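Writing letters again

7 Oct 2024

Since the spring I write letters on paper to my friend Kimutai Mutiso. We worked together at Gramex for some years, and after he moved we sent each other messages on the phone, shorter and shorter, until it was only a thumb or a birthday cake. Then one day he sent me a real letter, two pages, and I had to look in three drawers to find a pen which worked.

The first answer took me the whole evening. English is not my first language and not his, and on the phone I always let the machine correct me. On paper I must decide by myself if it is "advice" or "advise". I made a draft first, then I copied it. My hand hurt after half a page, like at school.

Now it goes more easily. I have a few habits. I write on Sunday before lunch, I do not read his letter again until I have told my own news, and I leave the mistakes in if they are small. My neighbour Hạnh Doãn gave me a box with 40 envelopes from her old shop, a little yellow at the edges, and I am still using them.
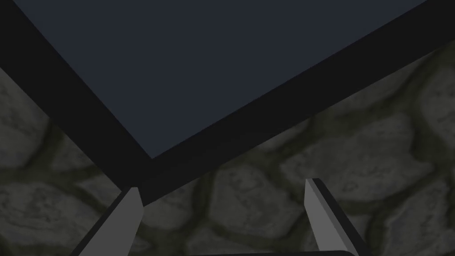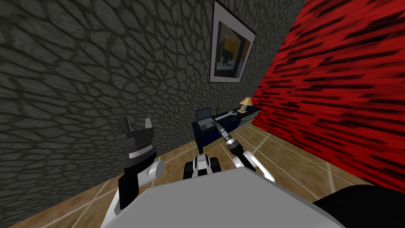 What surprised me most is how slow news changes its size. When my washing machine broke in the summer, I was very angry, and I would have sent him five messages that same hour. By Sunday it was repaired and I gave it one line. But I wrote nearly a page about the blackbird which sings on the roof of the bakery, and he asked about it in his next letter, and also in the one after.

The post is not quick. A letter needs around 2 weeks to reach him, sometimes more, so our letters cross and we answer questions in the wrong order. In September I asked if his mother was better, and the next day came a letter where he described her dancing at a wedding in Iltono.

I keep all his letters in a biscuit tin. He told me he keeps mine inside a dictionary, at the letter L, and the dictionary does not close any more. This week I owe him an answer about a recipe for beans, and I have to ask Hạnh first how long she soaks them.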